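drimo-drawers

Front-plane detection and pull planning for small parts organizers, plus the June recordings we trained it on. Maintained by Guoqing Xue and Reet Ots. Part of the Stara tooling, but it runs without the rest of Stara.

What it does

Given a stream from the gripper camera, the detector returns one box per drawer front, a row and column index, and an estimate of the front plane. The planner takes one of those drawers and produces an approach pose, a finger opening and a straight pull along the plane normal. It does not plan around obstacles. If you need that, feed the approach pose to your own planner and keep only the pull segment.

Data

The set has 3965 recordings. Of these, 2213 have drawer boxes drawn by hand, and 691 of the labeled ones are held out for testing. The split is by recording, so no recording has frames in both parts. Do not reshuffle it if you want to compare with our numbers.

Labels were drawn by Trudy Tautahi and Songül Yazıcı. A drawer that runs past the image border still gets a box, clipped at the border, with the flag partial set to true. The planner refuses partial drawers by default. Use --allow-partial to change that. 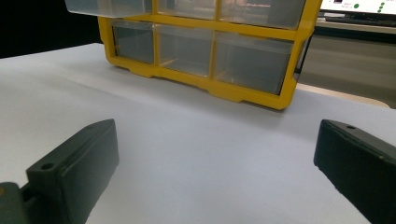
Gripper camera view, fingers open. Top row labeled partial, bottom row complete.

Clear fronts are the hard case. The detector learned to lean on the frame between the drawers, and it does worse on organizers where frame and drawers are close in color. Reflections sometimes produce a second, smaller box inside a real one. The filter in postproc.py removes most of these, but check the output before you trust a new organizer.

Running it

Install with pip install -e . and start the node with drimo run --config configs/default.yaml. The config expects images at the rate of your camera driver and keeps a buffer of 1000 frames. Lower buffer_frames if memory is tight.

Finger masks are stored per tool in configs/masks. If you change fingers, record new masks first with drimo mask, or the detector will report the fingertips as drawer fronts.

Known problems

Column indices shift by one when the leftmost drawer is out of view. Kadri Ramanauskas has a fix on the branch column-anchor, not yet merged.

The plane estimate gets noisy at steep angles.

drimo replay ignores the --start option on compressed recordings.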